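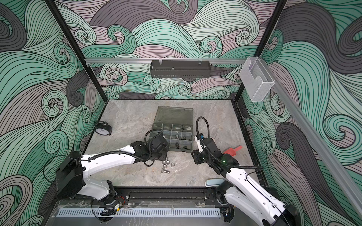 Notes from the Wallpaper Room

Dear friends, it has been a busy October at Sevmont House, and I have been meaning to write to you about the upstairs hall ever since the scaffolding came down. Many of you gave toward it, a few of you came and scraped at it with us, and I think you deserve a proper account, so please pour yourself something warm and settle in.

When we opened the fund last spring we were hoping for enough to mend the damp corner by the linen closet and leave the rest for another year. Instead 379 of you sent something, from as far off as my cousin's street in Oregon, and we were able to do the whole hall, both landings and the little turn of the stairs where everybody bumps an elbow. I read every note that came with those gifts. Several of you remembered the paper from school visits, and one lady wrote that she had picked at a loose seam in the second grade and felt bad about it for fifty years. You are forgiven, dear!

Josefina Bravo did the paper itself, and watching her work was the great pleasure of my summer. The old pattern had been covered twice, first with a plain tan stripe and then with a coat of cream paint, and she took it all back by inches with steam and a dull knife. We saved one good stretch, long enough to show how the design repeats, and from that she drew the new blocks. The printing was done at Ellero, who still do it by hand and who were very patient with my telephone calls. They made 125 rolls for us. I worried we had ordered too many, then the stairs used up far more than I had allowed for (a big pattern is greedy on a staircase, as Josefina had told me more than once), and we finished with four left over. Those are wrapped up in the attic for whoever has my job when the next pipe bursts.

There was some disagreement over color. Hortensia Medina, whose grandmother kept house here, was sure the hall had been a darker green, and she brought a letter that said so. It was a lovely letter — mostly about a goat — but the scrap we found behind the door casing was paler, and that is what we matched. Hortensia has since told me she likes it, though she says it in a certain tone.

If you are thinking of patterned paper at home, Josefina's advice is to pin a large sample up for two weeks and look at it in the morning and again by lamplight. She also says to start in a narrow hall or a powder room, where a bold design has less to compete with.

The hall is open to visitors every afternoon from one until four. We still need $700 for the stair runner, and Hortensia is taking gifts at the front desk or by mail. Please wear soft shoes on the upper landing until the floor is waxed, and do bring the children.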